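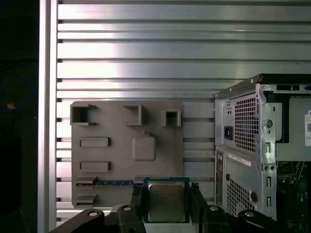

Wrist camera view, processor in the fingers, mock motherboard behind it.

I've been promising to put up some pictures from the processor placement work, so let's go! Zivville is the planner I've been writing, and Kelemen is the small perception node that feeds it a socket pose. The camera rides on the wrist, so the gripper gets into every single picture (I mask it out before Kelemen looks at anything). All that brushed aluminum was a pain – I spent 2 evenings on reflections before I gave up and cropped the search region.

The log for this build holds 1,702 pose estimates, and I've gone through far too many of them by hand.

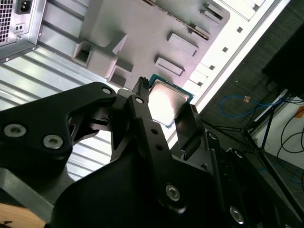
Both fingers on the CPU, with a lot of glare off the heat spreader.

Glare like that used to drag my corner detector all over the place. Now I fit the thin teal-green border instead and ignore the shiny part, and I'm much happier with the numbers. The tilted view doesn't bother the planner, it just plans in the board's own axes.
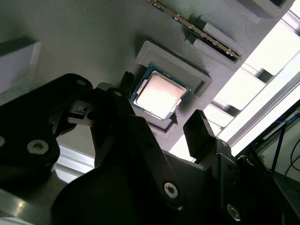
Processor in the holder, one fingertip just to its left.

Next up is the release motion. I have 5 variants of it in the config file and keep changing my favorite – more pictures once I've picked one!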